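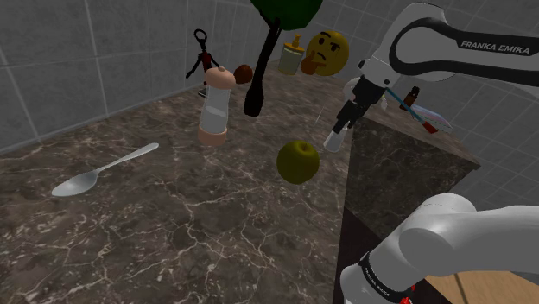

Gripper season with Feven Gashaw

It is a little after three in the afternoon when Feven Gashaw finally gets to her lunch, and she eats it the way she seems to do most things, with one eye on a progress bar. She is comparing grippers this spring, or more exactly fingers and controllers and the awkward ways they get along with each other, and when I asked whether I might come by and talk about it she wrote back within the hour to say yes, please, and did I mind dogs. (There was one dog. It slept through the whole interview.)

Gashaw has been at Mostari for nine years, long enough to have set up its first test bench and to have thrown most of that bench out. The company works on manipulation software for kitchens, mainly the sort of kitchens found in aged care homes and small hospitals, and it doesn't build any hardware of its own. That means somebody has to decide what hardware to believe in, and for a good while now that has been her.

"People imagine I get sent a box of lovely new grippers and spend a week playing," she says. "And I do get the box! But the week of playing is really a month of arguing with a simulator, and then a fortnight of finding out which of those arguments I lost."

The arguing happens on a Franka arm, or the simulated version of one, working over a stone benchtop in a tiled kitchen that her team built from scratch and has been quietly fiddling with ever since. She is fond of it. She can tell you which wall gave them trouble with reflections, and that the marble was chosen late one October by her colleague Zixuan Deng, who wanted a surface that would be properly unpleasant for a depth camera to look at.

Deng, who wandered in halfway through to borrow a charger and ended up staying until nearly five, doesn't deny it. "A plain white bench is a gift," he says. "Everything stands out against it. You come away thinking your camera is marvellous and your controller is a genius. I wanted veins everywhere, pale lines that look a bit like edges. If it still finds the spoon on that, I'm happy."

The spoon comes up a lot. It is, by common agreement, the meanest object in the set, flat and shiny and lying close to the bench, and every finger design that has come through has been measured against it sooner or later. The apple is easy and the pepper grinder is middling. The corkscrew has its defenders as the real villain, because of the arms, and Gashaw and Deng spent several minutes on this question while I drank my tea.

This round is a comparison of two finger sets. One comes from Floller, a small outfit whose pads are soft and fairly broad, and the other from Ekley, narrower and a good deal stiffer. Both were modelled carefully enough that the two suppliers were willing to sign off on the models, and Gashaw says getting that agreement took longer than anything else in the project. Each set was run through 520 grasps, with the objects rearranged between attempts and the same seeds used for both, so that neither got a kinder kitchen than the other.

I asked her, as one does, who won.

"Oh, I knew you'd ask that," she says, and laughs, and then takes quite a long time to answer. "The soft ones are forgiving. If your approach is a few millimetres out, they'll wrap around the thing and you'll never know you were out. For round objects I'd take them every time. The stiff ones get underneath a spoon handle, and the soft ones mostly just pat it. So if you made me choose today for a real kitchen, where half of what you pick up is cutlery, I'd go with Ekley. But I'd be a bit sad about the apples."

What surprised her more was how little the fingers mattered beside the controller. They had been running everything on their usual position controller, with a force limit bolted on the end, and near the close of the first batch Deng swapped in an impedance controller he had been tuning on the side, which the team calls Miyazaki for reasons that were explained to me twice and that I still couldn't repeat. With Miyazaki running, the gap between the two finger sets shrank to almost 2 per cent on everything except the flat things.

"I was cross, to tell you the truth," Gashaw says. "I'd written half the report. I had my charts in the good colours. And then Zixuan comes in with this and says, have you tried it with a softer wrist? And of course I hadn't, and of course that meant doing the whole lot again."

"I brought biscuits," says Deng.

"He did bring biscuits."

They did the whole lot again. There is a patience about the two of them that I suspect comes from having been caught out before. A few years ago, Gashaw tells me, she recommended a gripper on the strength of simulated results alone, and when it arrived the friction at the pads was nothing like what the model had promised. It dropped tumblers. It dropped a lot of tumblers, and she kept one of the chipped ones, and it sits on the windowsill with pens in it. Since then nothing gets a recommendation until it has also done 40 grasps on the physical arm down the hall, and she will not be talked into fewer, however nicely a supplier asks.

Cameras are the next thing on the list. At the moment the team looks at the bench from up near the arm, which gives a good view of the fingers but means that part of the robot itself can take up a fair corner of the view. Deng would like to try a second camera mounted out to the side. Gashaw is less keen, having once spent most of a winter on calibration.

"Every camera you add is another thing that can be slightly wrong," she says. "With one camera, when something's off, I know who to blame. With two they blame each other."

"She says that," says Deng, "but she's already asked for the bracket."

She has, as it happens, already asked for the bracket.

I wondered whether she ever missed the earlier days, when there was one arm and one gripper and you simply made do. She thought about it while she hunted for the lid to her lunch container. She misses the speed of it, she said. You could change something in the morning and know by the evening whether you'd made it worse. Now there are seeds and batches and sign-offs, and a change to the weight of the pepper grinder has to be written down and agreed on by three people. But she also remembers how often they were wrong in those days without ever finding out, and she wouldn't go back to that.

Her advice for anyone setting out on a comparison like this one is fairly homely. Pick your objects before you see the grippers, and don't take any out afterwards. Put in at least one thing you are sure will fail. Keep the controller fixed until you're finished, and then, she says with a look across the desk, change it anyway and see what happens.

"And write down the boring settings," she adds. "Closing speed, how long you wait before you lift, all of that. I've had arguments with people for weeks and in the end one of us was waiting half a second longer than the other. That was the entire difference."

The report on the finger sets should be finished within the month. The progress bar, when I left, had a good way still to go, and Deng was asking whether anyone objected to him making the spoon a little thinner.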